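Can a machine put the kitchen away yet? Notes from a winter of reading and watching

Readers of this blog will know that I spent most of my working life inspecting rented housing, and that I retain an inspector's interest in kitchens. Since leaving that post I have followed, as a private individual, the claims made for household robots. I am asked with some regularity whether a person of my age should expect to own one. The present post sets out my view as it stands in January.

The question is usually put too broadly. A household chore is seldom a single act. To put away a pan, one must find the cupboard, take hold of its handle, draw the door through its full swing without striking anything, make room on the shelf, set the pan down and close up again. A person does this while talking. For a machine, each stage has to be learned or programmed, and a fault in the second stage spoils all those that follow.

On the shop floor the position is better, and I wish to be fair about it. Malsha Chowdhury, a former colleague who now manages the packing hall at Hikum, was kind enough to show me round before the holidays. Two arms on her line lift filled trays from a belt and stack them on pallets, and they do so through the whole of a shift. The trays are all alike. The belt delivers them to the same place at the same height, and the floor is marked so that staff keep clear. Mrs Chowdhury was candid that when the supplier altered the rim of the tray, the line stood idle for 24 hours while the settings were put right.

No kitchen offers such terms. In the course of my former duties I must have opened several thousand cupboard doors, and I recall knobs, bars, finger grooves, magnetic catches, doors hung on the wrong side and doors painted shut. Householders also hang things where they please. A tenant knows that the ladle on its hook will swing if brushed by a sleeve, and allows for it without thought.

It is for this reason that so much of the present work is carried out in simulation. A kitchen drawn by computer may be altered at will, with new tiles, a different cabinet or a handle placed a little higher, and the machine may fail in it as often as necessary without breakage. I had supposed that such kitchens would be bare and schematic. They are more fully furnished than I expected, down to the grain of the cupboard doors and the utensils on the wall.
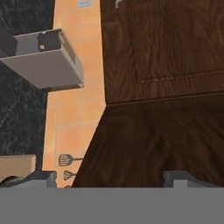
A simulated kitchen seen from close to the gripper, with dark wooden cabinet doors to the right and utensils against orange tiles.

The nearness of the view is instructive. At this range a cabinet is chiefly a large expanse of brown, and the handle, which matters most if the door is to be opened, takes up very little room at the top. I had always imagined a robot surveying the kitchen as I would from the doorway. Anyone who has tried to find a light switch with their nose to the wallpaper will appreciate the difficulty.

I put the matter to Mekdes Asfaw, who taught control engineering at the college in Jomudberg until her retirement and who corresponds with me on these subjects. Her reply ran to two closely typed pages. She regards simulated practice as sound, with the reservation that a drawn hinge does not sag and a drawn drawer does not stick in damp weather unless somebody has taken the trouble to make it do so. She also drew my attention to the manner in which success is reported. A machine which opens a cupboard 80 times in a hundred will be described in a lecture as highly capable. In a home, the remaining attempts are a matter for the joiner.

Readers have asked about the Vosenholm scheme, under which a small number of sheltered flats were to receive a mobile arm on a wheeled base. My understanding is that the scheme has been confined for the present to fetching light items from an open shelf. Doors and drawers have been set aside for a later stage. I consider this a proper decision, and I should prefer to see one modest task carried out dependably in an occupied flat before any more are added.

My advice to correspondents is therefore unchanged. Those considering a robot vacuum cleaner or an automatic mower may buy one with reasonable confidence, provided that the floors are clear and the lawn is level. Those hoping for assistance with cupboards, crockery or laundry should keep their money for the time being. Where bending or reaching has become difficult, pull-out shelves and a longer bar handle can be fitted by any competent joiner in a morning.

I intend to visit the Leclerc workshop in the spring, where I am told a door-opening rig may be seen in use on second-hand kitchen units. Readers with questions they would like put to the staff there are invited to send them through the contact page.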